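搬到这套房子以后，阳台朝西。中介当时说下午光线好，这话没错，五月开始每天下午两点到六点，阳台上的铁栏杆烫手。头一年我种什么死什么，薄荷、罗勒、一盆从超市带回来的迷迭香，都没撑过七月。

后来我想明白一件事：我一直在按“我想吃什么”来挑植物，没管过这块地方能长什么。今年换了个办法，先花一个月记光照。早上九点看一次，中午看一次，傍晚看一次，写在冰箱上的便签里。记完发现阳台其实分两半，靠厨房那半有墙挡着，三点以后就没有直射光了。另一半一直晒到太阳落到对面楼后面。

于是分开种。晒的那半放辣椒、百里香和一盆长寿花，阴的那半放薄荷、欧芹、小葱。就这么一个改动，薄荷活了。

土的事情也说一下。以前我用楼下便利店卖的通用营养土，袋子上写开袋即用，浇几次水就板结，水从盆边直接流下去，中间还是干的。今年在 Marchand 买了椰砖，泡开以后掺珍珠岩和一点蚯蚓粪。比例我没有严格量，大致是抓一把捏得成团、一碰就散。椰砖泡水要有耐心，我第一次水放少了，外面一层松了，里头还是硬块，拿铲子敲了半天。

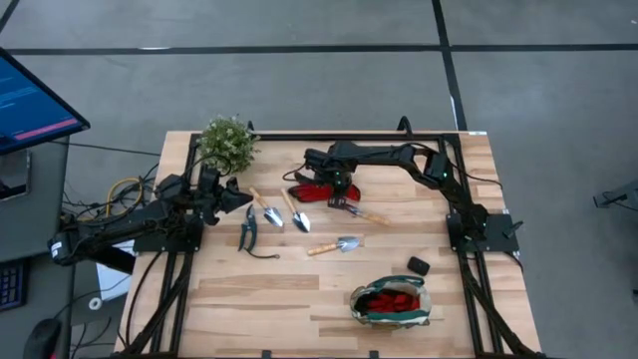 浇水我改成早上。网上有人说傍晚浇也行，我这里不行，西晒过后盆土是热的，一浇下去闷一晚上，罗勒的茎发黑就是这么来的。早上八点前浇完，浇到盆底出水，托盘里的水倒掉。出差超过两天的话，把小盆都挪到阴的那半边，挤在一起放，能多撑一阵。自动滴灌我买过一套 Jokance 的，接头总漏，楼下邻居上来敲过一次门，我就拆了，现在管子还在储物柜里。

花盆我建议买浅色的。去年用的是黑色育苗盆，便宜，一摞一摞地卖，但西晒的阳台上黑盆等于把根放在锅里。今年换了白色塑料盆和几个没上釉的陶盆。陶盆干得快，适合百里香，不适合薄荷。小葱无所谓，用什么都长，剪了再长，剪到现在我已经有点不想吃了。

虫子主要是蚜虫，在辣椒的嫩尖上。刚开始发现得早，用水冲，隔天再冲一遍，一个星期基本就没了。六月那次出门回来晚了，叶子背面全是，冲也冲不干净，只好剪掉两根枝条。剪完样子难看，不过后来从下面又发了侧枝，结果反而多一些。我不打药，主要是阳台连着厨房，窗户整天开着。

花费方面，今年到现在一共 600 块，大头是陶盆和土。种子没花多少钱，辣椒是 Plavville 的混合包，长出来才知道有三种，一种完全不辣。欧芹是直接买的苗，欧芹种子发芽太慢，我试过一次，等到忘了这回事它才冒头。

现在还没解决的是长寿花。叶子边缘发红，有人说是晒多了，有人说是缺肥。我先把它往墙那边挪了半米，准备过两周再看。要是还红，就换盆，顺便看看根。

另外打算秋天在阴的那半边试试生菜。西晒的那半到了十月应该会温和不少，可以撒一点香菜。种子已经买了，放在冰箱门上，跟记光照的那几张便签挨着。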